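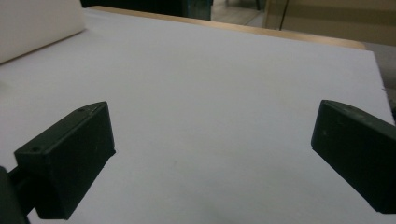

**h_rahman** wrote:

The Dutus Heritage Trust has published its proposal for the Urnance customs house, and members are invited to comment before the October hearing. The plan would lease the ground floor to a market operator for 92 years and limit public access to the upper rooms. In the model room, the site plan is to be laid out on a white tabletop, so that visitors may study it from all sides. I ask that replies address the lease.

Herman Rahman, moderator

---

**wuvard_archive** wrote:

The lease conflicts with the terms under which the town received the building. The deed requires that the hall remain open to residents, and I find no later document that removes this duty. The roof has been left without repair for two winters.

---

**chong_street** wrote:

> The lease conflicts with the terms

I must disagree. The deed speaks of "reasonable use by residents," and a market would meet that standard. The Trust has 154 properties in its care and cannot staff each of them.

---

**wuvard_archive** wrote:

The phrase appears in the preamble only. Clause 2 says "open and free of charge." A stall holder paying rent is a tenant.

---

**chong_street** wrote:

I accept the correction on Clause 2. My view of the roof is unchanged: rent would pay for it, and the town has offered nothing.

---

**h_rahman** wrote:

Written comments go to the Trust office on Chong Street. Please attach a copy of any deed page you cite.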